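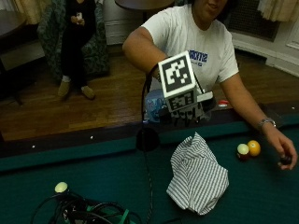 *At the pool table, hostel common room*

# How to plan your first solo weekend by bus

Two nights is a good length for a first trip alone. You can carry everything yourself and be home by Sunday evening.

## 1. Pick a town with one direct bus

Avoid changes on a first trip. Look for a ride of two hours or less that arrives in daylight. I took the Friday bus to Prorbridge, which gets in at 3:40 p.m. and stops a short walk from the hostel.

## 2. Book the bed before the ticket

Small hostels fill up faster than buses do. Check three things before you pay:

- front desk hours
- lockers, and whether you bring your own padlock
- a common room, if you want company in the evening

My bed at the Drakos came to $56 for both nights. Print the booking or save it offline.

## 3. Leave your plan with someone

Send one person your bus times, the hostel address and its phone number. I sent mine to Sofia Karamanlidis and agreed to text her each night by ten. Keep it simple - one text is enough.
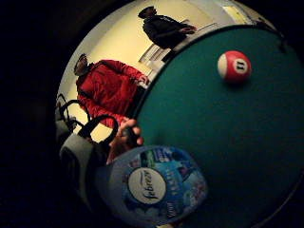
## 4. Pack one bag

A school-size backpack will do. Bring:

- two changes of clothes
- flip-flops for the shower
- earplugs and a padlock
- a charger and some cash in small bills

Keep your ID and bank card on you, and a second card at the bottom of the bag.

## 5. Plan one thing per day

Choose one walk or museum for Saturday and leave the rest open. Check the return bus stop while you're out - in Prorbridge it's across the street from where you arrive.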